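Rurside Household Board > Laundry and Cleaning > Setting up a shared laundry area

Laundry area with no shelves, where does everything go?

Jahangir Marikar
Posted December 4, 2025

I took over looking after the laundry for our building in Rurside back in August. We have a big open room with a smooth hard floor, and the front loader is in there along with a lot of other things that don't have a home. There are no shelves. I can't drill into the walls without asking the landlord, and he is slow to answer.

What I want to sort out:

Detergent and other jugs. They live on the floor right now.
Somewhere to fold. At the moment people use the top of the washer.
Loads. People push everything in together, light things and colored things, and walk off with half of it hanging out of the door.
Power. There is a power strip lying on the floor and I'd like it somewhere else.

Budget is small. I'd like to do most of it with stuff we have or can buy cheap at the hardware store in Litton. The washer itself is fine and I'm not looking to replace it. 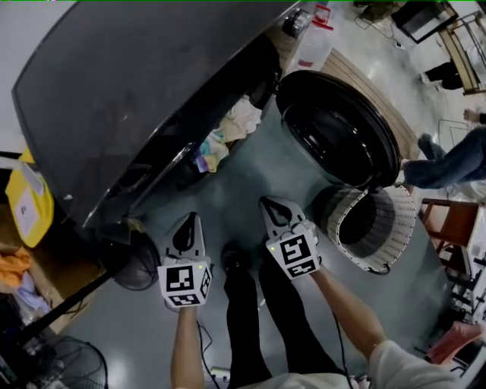 Gekus
Start with the power strip. Anything that sits on the floor in a laundry room will meet water sooner or later. A strip shouldn't be feeding a washer anyway. The washer goes straight into the wall outlet and the strip goes up off the floor, if you need it at all. Folding can wait.

Khalaf
Agree on the strip. Don't agree that mixing the load is a problem. I have washed cream towels with printed sheets on cold for 9 years and nothing has changed color. The only thing I keep apart is new dark stuff for the first couple of washes. If you tell a building full of people to sort by color they will ignore the sign.

hallway_socks
Cold water helps but it isn't magic. I lost a set of off-white pillowcases to one blue beach towel, and that was on cold too. In a shared room it's somebody else's pillowcases, so I'd still put up the sign.

Khalaf
Was the towel new?

hallway_socks
Second wash.

Khalaf
Then that's my point. New dark stuff.

Jahangir Marikar
Thanks. To answer Gekus, the washer has its own outlet. The strip is for other things and I'll move it up tonight.

On the loads, color is only half of what bothers me. The other half is overfilling. When cloth gets caught between the door and the rubber it can tear, and I've found a pillowcase with a hole that I'm pretty sure came from that.

pennyw_23
Overfilling is easy to check. Put your flat hand in on top of the load. If it goes in without pushing, you're fine. If it doesn't, take out a couple of things. I taped that to the lid of the hamper at my mother's place and she does it now.

And always run a finger around the rubber before you shut the door. Small socks end up in the fold.

Gekus
What does the rest of the room look like? You said no shelves, but is there any furniture at all?

Jahangir Marikar
There's a low wooden bench made of light brown planks, and that's the main piece. The jugs with red caps are on the floor to the left of it with some white plastic bags, and behind those there's a large see-through bag and a sheet of cardboard stood up against the wall. White blinds on the left side and the back wall. Small things like cloths tend to end up in whatever basket is closest.

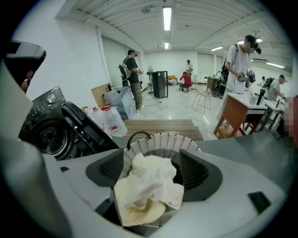 The bench is sturdy enough for a full hamper. What I can't decide is whether it should be the folding spot or the storage spot. If I put the jugs on top of it there's no room to fold, and if I keep it clear the jugs stay on the floor.

Gekus
Under the bench. Get 2 shallow plastic trays, one for detergent and one for everything else, and slide them under. A tray catches drips and you can pull the whole thing out when you mop. How much clearance do you have?

Jahangir Marikar
I'll measure. It's low, so the taller jugs may not fit standing up.

Khalaf
Don't lay them on their sides. Caps leak. If they don't fit, stand them in a tray at the end of the bench against the wall and leave it there. A tray on the floor is still a big improvement on jugs on the floor.

pennyw_23
I'd go the other way and leave the bench alone. Folding on a bench that low is hard on the back. I folded on one for 2 winters and switched to a table. Use the bench for baskets while people load and unload, and get a folding table for folding.

hallway_socks
Seconding the table. The top of the washer isn't great for folding either. Stuff slides off during spin, and grit and lint collect up there, so you fold clean sheets onto it. Wipe it down first if people are going to keep doing it.

Gekus
A table takes floor space all the time, though. People will leave junk on it within a week.

pennyw_23
Fold it up and lean it on the wall.

Gekus
They won't fold it up.

Jahangir Marikar
Both fair. I'll price a table in Litton and see. For now the plan is:

Strip off the floor.
Bags emptied and thrown out, cardboard to recycling.
Jugs in a tray by the bench.
Bench top kept clear for baskets.
One sign by the washer about the hand test and the rubber. No color rule, but a line asking people to wash new dark things on their own.

Khalaf
I can live with that sign.

hallway_socks
Put a hook near the washer for single socks too, or a jar. You'll need it.

Jahangir Marikar
Measured the bench. The short jugs go under and the tall ones don't, so it's a tray under it and another at the end. I'll post again after I've been to the store.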